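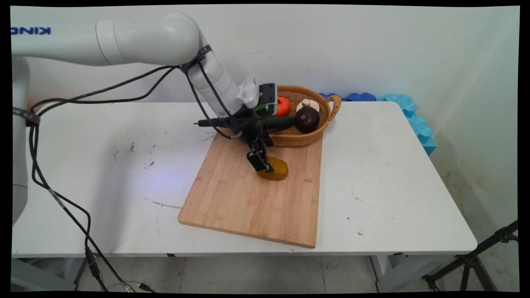 What is a pantoum?

A pantoum is a poem made of four-line stanzas in which the second and fourth lines of each stanza come back as the first and third lines of the next one. It may be any length the poet likes, and it often ends on the very line it began with.

Pantoum

The pantoum is a poetic form built on repetition, and a very friendly one to anybody who likes to hear a good line twice. It came into English by way of French, and the French had it from the Malay pantun, which is a good deal older and still very much alive. Readers usually meet it alongside the villanelle and the sestina, the other well-known repeating forms, and many people who have given up on a sestina halfway through find that they can get to the end of a pantoum in an evening.

Origins

The pantun began as spoken and sung verse in the Malay-speaking world, where it was (and is) heard at weddings, in courtship, in riddles and in friendly contests between two speakers. The best-known kind has four lines rhyming abab. The first two lines offer a picture, often something from the garden, the river or the weather, and the last two turn to the real matter, which may be love or advice or a bit of teasing. The link between the halves can be a matter of sound alone, or it can run deeper, and listeners take a lot of pleasure in working out which.

The kind that traveled is the linked pantun, known in Malay as pantun berkait, in which stanzas are chained together by carrying lines forward. French poets took it up in the nineteenth century and English-language poets followed them, and somewhere along the way the spelling changed from pantun to pantoum. The Western poem kept the chain and, in most hands, let go of the split between the picture and the meaning, so it is fair to think of the two as cousins who have lived apart for a long time.

Structure

The pattern looks fussier on paper than it feels in the hand. If the lines of the first stanza are numbered 1, 2, 3 and 4, the second stanza runs 2, 5, 4, 6, the third runs 5, 7, 6, 8, and so it goes for as long as the poet has breath. In the strict version the last stanza goes back for the two lines that have only been used once, the third and the first from the opening, and puts them in second and fourth place. Every line in the finished poem has then been heard twice.

A small pantoum of three stanzas shows the whole machinery:

The kettle talks before the house is up
and rain has found the gutter by the door.
I set your saucer down beside your cup.
The light comes slowly in across the floor.

And rain has found the gutter by the door.
The neighbor's dog is barking at the hill.
The light comes slowly in across the floor.
I meant to write you, and I mean to still.

The neighbor's dog is barking at the hill.
I set your saucer down beside your cup.
I meant to write you, and I mean to still.
The kettle talks before the house is up.

A pantoum of five stanzas has 20 lines on the page, of which only half need to be thought up from scratch, a piece of arithmetic that cheers beginners enormously. Rhyme is traditional, but plenty of modern poets leave it out and trust the returning lines to do the singing. Meter is likewise up to the writer.
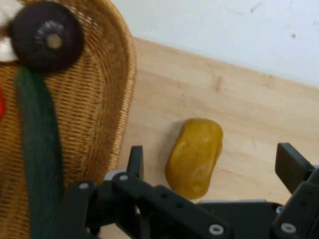

Small changes to a repeated line are widely allowed, too. A comma may move, a "but" may stand in for an "and," or a sentence that ended firmly the first time may run on into its neighbor the second. Some teachers hold out for exact repetition, at least in a student's first few tries, and there is something to be said for their side, as a line that has to come back word for word must be sturdy enough to bear it. Others feel that a line which returns slightly altered is the whole fun of the thing.

Mood and subject

Two steps forward and one step back is the usual way of describing how a pantoum moves, and it explains why the form so often turns up in poems on memory, worry, grief, insomnia and long family stories. A mind going over the same ground will naturally say the same thing again in new company. Comic pantoums exist as well, and read aloud they can be very funny, particularly when an innocent remark from one stanza lands somewhere unfortunate in the next.

In workshops and small presses

The form is a standby of writing groups and month-long poem-a-day challenges, where it tends to be handed out somewhere in the middle, when people are running short of fresh lines and glad to use each one twice. The Clurnasen Poetry Circle gives one Thursday every September over to pantoums, and its members write them in pairs, one person supplying the new lines and the other fitting them into the chain. The little magazine Bramero once ran a call for pantoums only and received 995 of them, far more than it had room for. A selection was later put out by Kozma Press as a stapled pamphlet in an edition of 200, under the title The Line Comes Home.

At the Vurkard open readings the custom is for the audience to join in on any line it recognizes, which slows things down considerably and is much loved by the regulars.

Related forms

The villanelle also depends on returning lines, though it keeps just two of them going through all its 19 lines. The triolet does similar work in eight. The sestina repeats end words and leaves the rest of the line free. Closest in spirit may be the linked ghazal and the various chain verses, in which the end of one stanza supplies the start of the next.

Related articles
Villanelle
Triolet
Sestina
Ghazal
Chain verse
Refrain

We use cookies to remember your reading preferences. Accept | Settings

Contact | Copyright | Back to top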